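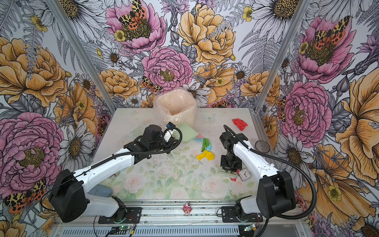
How to enter a local photography competition without annoying the judges

By Zieliński
June
2 min read
Print this page | E-mail this page

Start with the rules, all of them, including the dull bit on page 2 about file names. The Bellthorpe open competition took 2,781 entries last year, and 194 were thrown out before a judge had seen them, mostly for borders, watermarks and being late. Next, look hard at your backgrounds. Pale pink roses and soft green leaves on a tabletop are pleasant enough, but put a patterned jug on top and the eye has no idea where to go. Either let the pattern be the picture or swap it for something plain. An old bedsheet will do. Iron it first.

Once you have a shortlist, leave it alone for a week. Then go back and bin anything you only like because it was cold and you got up at 5am. The judge was in bed and doesn't care.
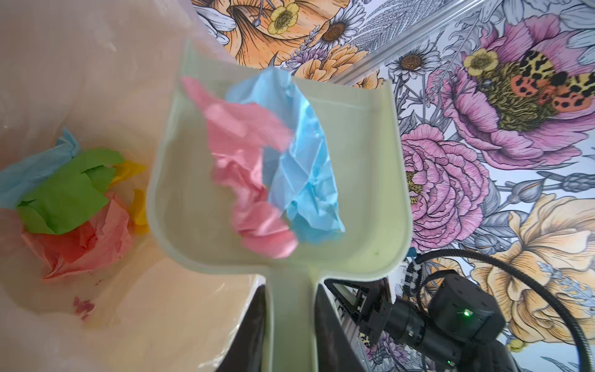
Get down to 15 pictures, then to the number you're allowed. Ask someone who isn't fond of you to help.

Cropping comes next. Check the corners for stray twigs and elbows, and straighten the horizon -- lakes don't slope, even in Renditz.
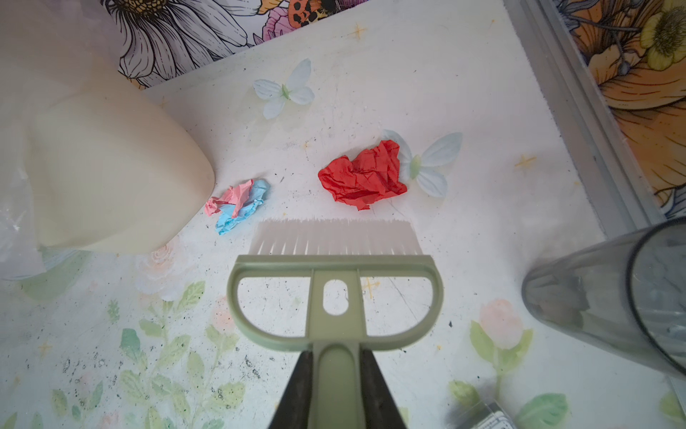 Save a copy at full size before you shrink anything. Sernum, the upload site most clubs round here use, will accept a tiny file quite cheerfully and then print it looking like porridge.

Titles: keep them short. "Heron, morning" is fine. "Whispers of Eternity" is still a heron.

Send it in the night before the deadline at the latest, and keep the confirmation e-mail.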